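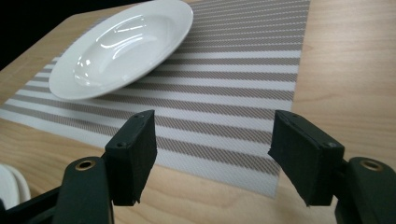
White plate on a striped placemat.

About Tresasex Fellowship

Tresasex Fellowship is a Christian congregation in the Fustside neighborhood. We began as a house Bible study of 10 people and became a church when the living room got too small. Today more than 100 adults and children worship with us. We belong to no denomination. Our statement of faith is short and can be picked up at the welcome desk or requested by mail.

Our pastor is Cameron Tipoki. He was a high school math teacher before he was called to ministry, and he still teaches the new members class himself. His sermons go straight through one book of the Bible at a time. We are in the Gospel of Mark now and will start Philippians in March.

What a service is like

Services last a little over an hour. We sing, pray, read Scripture aloud and hear a sermon. Communion is open to all baptized believers. Children may stay with their parents or go to the class downstairs after the second hymn. Wear what you like. Visitors are not asked to stand up or give their names, and you do not need to put anything in the offering.
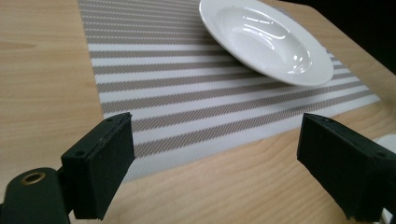 Most of our members also belong to a home group. There are two at present, one on Sartori Street and one near Jillier Park. Each group reads the passage for the coming week and prays for the people in it. If you would like to join one, speak to Pastor Tipoki after the service and he will put you in touch with the host.

Giving and outreach

We set aside part of every offering for families in Fustside who need help with rent, heating or groceries. A single grant can be up to $500, and you do not have to be a member to ask. Requests are read by the pastor and one elder and are kept private. We also visit people in the hospital and at home. Please call the church office if you or a relative would like a visit.

The building has a ramp at the side entrance and large print hymnals at the back. Parking is free in the lot behind the church.

Page last updated November 29, 2018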